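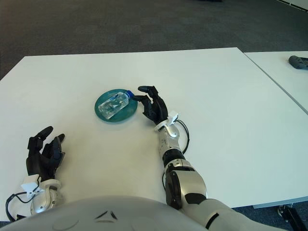

Teal plate with a clear bottle on its side, blue cap and all.

About Boltonik

Posted July 31, 2026 by the Boltonik front desk
Print this page | E-mail this page
Filed under: Our Story, Plates & Party Tableware

Hi, and welcome! If you got to this page you've probably already looked at the plates and are wondering who is on the other end of the order form. That would be me. I own Boltonik, I answer the phone, and I'm the person who will write back to ask if you meant the large platter or the small one (people mix them up constantly, and I don't blame them, the old catalog had them under the same name).

We rent and sell everyday tableware for picnics, school lunches, block parties and family reunions. Plates mostly. I started with 28 of them, a mixed stack I bought for my sister's graduation party and then kept lending out to neighbors until one of them insisted on paying me. At our last stock check in November the shelves held 3,153 plates, and I still get a little thrill walking past them. We're in the old Karakaya building, up the ramp on the parking lot side. The sign out front still says Karakaya Floors, so don't drive past it like everyone does the first time. 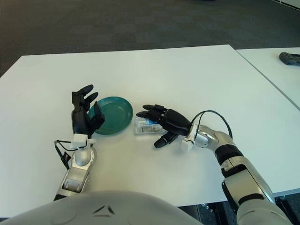
Color is the thing I care about most, and I'll talk about it as long as you let me. When I started out, everything you could rent for a casual party was white or that sad beige, and I wanted a table that looked like somebody was glad you came. So we carry yellow, brick red, a really good green, and teal, which outsells all the others put together in summer. It's a strong color, and I love how it sits on a plain white tabletop with the light catching the inside of the dish. You don't need a tablecloth with it, or flowers. Napkins, fine. The raised rim matters too if you're serving anything that rolls — grapes, cherry tomatoes, meatballs — and I've had more than one parent thank me for that rim by name.

Our shallow round plates are called Orel, and we have them in all the colors. The deeper bowls are Cerby. I picked both names at my kitchen table and I'm not going to pretend there's a story to them, I just liked saying them out loud! Orel plates stack with Orel plates, Cerby bowls stack with Cerby bowls, and if you try to alternate them in the crate you'll get a wobbly tower and a phone call from me.

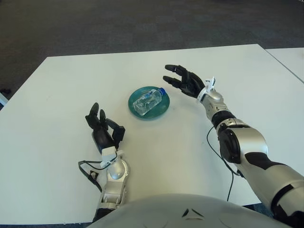 Photo: Boltonik

I get a lot of questions about drinks. We don't sell them, and you're welcome to bring your own or have your caterer handle it. Small water bottles are what most of our customers put out for kids, and if you're doing boxed or plated lunches, I'd try one on the plate before you settle on a size. A little bottle laid across takes up a good bit of the middle, and with the cap end poking out past the rim you'll want to plan where the sandwich goes. Stand the bottles up next to the plates if you have the table space. For long rows we usually suggest pushing two tables together, edge to edge, and setting nothing on the seam.

Cups we do carry, clear ones only. They're light, and outdoors they will go over in a breeze, so put them out last, or pour as people come through the line. I learned this at a lakeside wedding and I'd like you to learn it from this page.

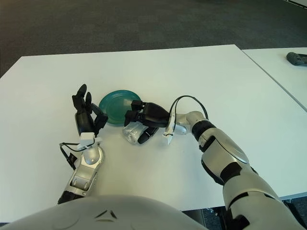
Clear cup on its side, teal plate behind it.

A few practical things. Rentals run for five days, which gives you time to set up the night before and recover afterward. Scrape the plates, please, and leave the washing to us. Count them back into the crates if you can. We can cover a big event (the largest so far was 3,000 guests, a company picnic, and I slept for most of the following day), though for anything near that size I'd love to hear from you a couple of months ahead. Small orders are just as welcome. If you want to see the colors in person before you choose, send a note through the contact form and I'll set some out for you.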